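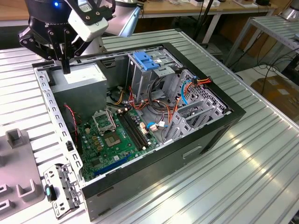

POLITICS & DIASPORA

The republic in the room above the carpet shop

Every exile movement needs a flag, a founding statement and somewhere to put the coats. The National Concord of Trinaston, launched on Friday, September 8, 2023, had the first two well in hand by the time I arrived. The coats went on a radiator.

Trinaston, for readers who have never had cause to look it up, is a strip of hill and harbour that has been a province of Pleden since the two were joined by a treaty that each side remembers differently. Pleden says it was a marriage. A fair number of Trinastonis say it was closer to a repossession. Over the years the people who felt strongest about this have tended to leave, and once abroad they have tended to form parties, and the parties have tended to split.

Elias Yammine has belonged to 4 of them. He founded two and was expelled from one, and there is some overlap. He is a large, courteous man with a lawyer's habit of answering the question before last, and he has now decided that independence was a mistake and that what the diaspora needs is reconciliation. Hence the Concord, whose stated aim is to bring the exiles back into conversation with the capital.

"I have not changed my mind," he told me, stirring his tea. "I have changed my conclusion."

The launch was due at six and began shortly before seven, the delay being caused by a dispute over the seating. There were 20 chairs at the front with names taped to them, and the names were in an order that offended several of the people sitting in them. A former schools inspector from the harbour district moved himself up a row. A poet moved himself up two. By the time Yammine reached the lectern the front row contained mostly people who had not been invited to sit in it, and they gave him a very warm reception.

He spoke for fifty minutes. He spoke about his grandfather's orchard and the price of diesel in the hill towns, and about the young men who had gone off to the Ra valley to join the fighters and had come home older and without much to show for it. This part was good. The room, which had been fidgeting, stopped. Then he read out the founding declaration, all of it, including the clause on amendments to the founding declaration, and the fidgeting came back.

The government in Pleden sent a message of support, read aloud by a young man from the consulate who left straight afterwards by the side door. It praised the "maturity" of the gathering. I saw the poet write the word down and underline it.

The message is also the trouble. For those who remain on the other side of the argument, a movement that wins the capital's blessing on its first evening has some explaining to do. Gus Zamora edits Jukon, the weekly newsletter that has been the separatists' parish magazine for as long as there has been a parish. It goes out to 300 subscribers, plus the Pleden embassy, which has taken a copy for years and always pays on time.

"Elias is a friend," Zamora said when I rang him. "I was at his daughter's wedding. I think he has been bought, and I think he went cheap."

Yammine denies it. The Concord's money, he says, comes from its members, of whom he claims 303. I asked if I might see the list. He said it was confidential for reasons of safety, and then, after a pause, that it was also in his other jacket.

It would be easy to leave it there, with the jacket, and plenty of people do write about exile politics that way. But I have spent a good many evenings in rooms like this one, and the complaint underneath is usually a plain one. People want to go home to see a mother, or a grave, without being met at the airport by two men and a folder. The declaration asks for precisely that in its ninth clause: safe return for anyone not charged with a violent crime, with the passports handed back. When Yammine got to it, a woman by the window said "yes" quite loudly and then looked embarrassed.

Whether Pleden will grant it is another matter. Earlier amnesties have come with small print, and the last one lapsed before the forms had been translated. A delegation from the Concord hopes to travel in October to discuss terms. Its membership is still being settled. At the close of the evening there were eleven nominations for five places, and the schools inspector had proposed himself twice.

Zamora says he would like to go too, as an observer. He has asked Yammine to put in a word.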